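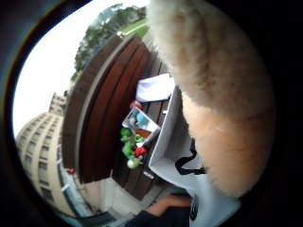 The bench at the end of the season

There comes a point in every family outing when the nearest bench stops being a seat and becomes a sideboard. In Prutow, where the summer toy swap spills out of the Wynne hall and onto the grass, it happens at 15 minutes past opening.

The slats are dark brown, glossy in one part and tired in another, and they will take anything. Toys go down in a heap, green ones with a red one tucked among them, with a clear plastic box for whatever is thought to deserve a box. A folded white cloth waits close by. Something large, cream and extremely fluffy takes up the space where a grown-up had hoped to sit.

Then there is the paper bag. White, black handle, a bit smart for the company it keeps. Everyone arrives at the swap with a bag like this and a firm promise to go home with less in it. Up to 300 toys change hands in a morning, and a fair few change back by lunch.

Packing up has its own rules. Small figures go first - they are the ones that find the gaps between slats. Soft things go last, on top, or under an arm if the bus to Skodis is quiet. The bag never holds as much as it did on the way in.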